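## Saturday at the Kerkberg open day

We got to the Olwood building a little after ten, and the parking lot was already half full. Sign-in was quick. The tour went through three rooms and took around 21 minutes, short enough for kids.

The first room was fabric storage, with bolts stacked by weight. The second had the cutting tables, and a staff member let people feel the offcuts. Skoveo had a stand in the hallway with thread samples, two for a dollar.

I spent the most time in the laundry and folding room. They had light knits out in soft colors, and I liked a pale green one with a speckle in it - the kind of cotton that creases as soon as you pick it up. The hems were plain straight stitching, same as I do at home.

Coffee was at the far end, next to the coat racks. Bring cash, and park on the Shemweta side if you can.

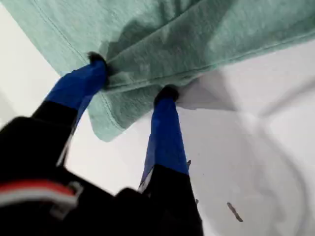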